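Guria Opens Two-Arm Demonstration Program for Household Tasks

September - Guria, a developer of training methods for household robots, today announced the opening of a demonstration program built on Tosen, its two-arm work cell. Operators will guide the arms through everyday kitchen and laundry tasks by remote control, and the recorded motions will be used to train the company's Leone control software.

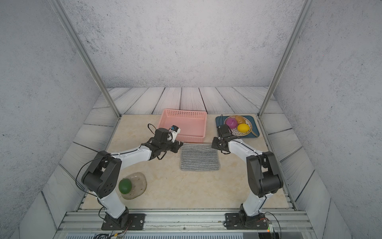
A two-arm work cell with a pink basket, a striped towel and a tray of produce.

The first collection is planned at 3904 demonstrations, divided among 4 task families. Each family combines soft goods, such as towels and cleaning cloths, with firm objects such as fruit, dishes and containers. An operator moves a pair of handheld controls, and the two arms follow. Joint positions, gripper openings and camera views are stored together for every attempt.
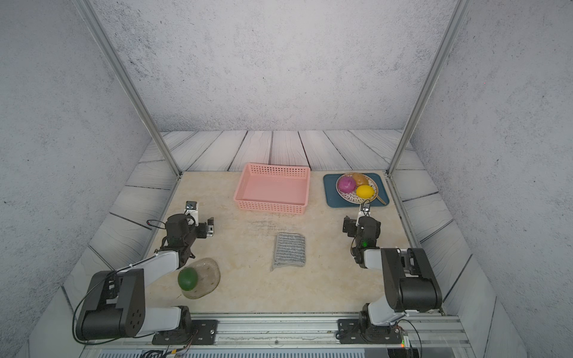

Do operators need a background in robotics?
Guria accepts applicants from any field. New operators complete two days of paid practice before their recordings are added to the collection.

Cloth handling will receive the largest share of recording time. A folded towel changes shape each time it is gripped, and written instructions for such motions are difficult to prepare in advance. Guria expects operators to record almost 1000 demonstrations of lifting, folding and placing cloth during the opening phase.

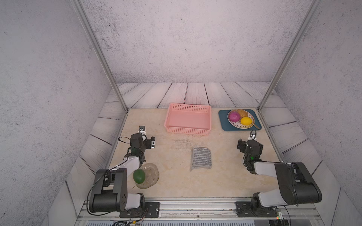
Attempts that end in a dropped or misplaced object will also be kept. They will be marked separately, so that Leone can be trained on corrections as well as on completed tasks - a practice the company adopted after its earlier single-arm work.

The program is housed at the company's Fadavby site, where operators work in shifts beginning at 8 a.m. Object positions are changed between sessions according to a written schedule.

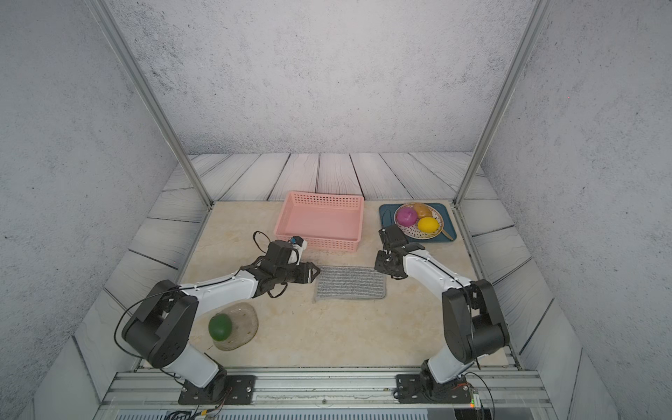
Research groups may apply for access to the collection once the opening phase is complete. Applications will be reviewed by the Guria data office, and terms of use will be sent to approved groups in writing.

Media inquiries should be directed to the Guria press office in Fadavby.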